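Why Do Your Elbows Bend Only One Way?
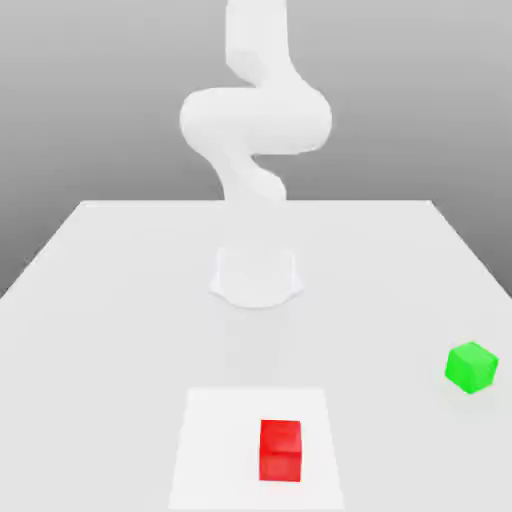

Try something for me. Hold your arm straight out in front of you, palm up, and bend your elbow. Your hand comes up toward your shoulder, right? Now try bending it the other way. (Gently!) It won't go, and that's because of the shape of the bones inside. Joints come in all kinds of shapes, and very often the joint is the fattest part of the whole limb. Look at the big white arm behind the table: it's widest at the elbow, all lumpy like a bean, and then it gets thinner on the way down. Your knees are a bit like that too. Feel how knobbly they are compared with the skinny part just above your ankle!

Your elbow is mostly a hinge joint, like the hinge on a door. The end of your upper arm bone is shaped like a spool, and one of your lower arm bones has a scoop that fits around it. When your arm is straight, the back of that scoop slots into a little hollow and stops. Click, no further.

Your shoulder is a different story. It's a ball-and-socket joint, so there's a round ball at the top of your arm bone sitting in a shallow cup. You can swing it in big circles, reach behind you, wave at a plane, whatever you like. Your hip is the same kind, but the cup is much deeper, which makes it steadier for standing and running.

So why don't the bones scrape each other? The ends are covered in cartilage, a smooth, slippery layer, and there's a bit of thick fluid in there that works like oil on a bike chain. Your body makes it for you. Pretty nice of it!

When I was 5, my cousin Pak-hei Chow told me my funny bone was a real bone. I believed him for years! It's a nerve that runs past the inside of your elbow, close under the skin, and when you bump it you get that horrible buzzy feeling right down to your little finger.

Want to try one more thing? Ask a grown-up to help you tape a cardboard tube loosely around your elbow so it stays straight. Now try to eat a cracker. I dropped mine down my sweater.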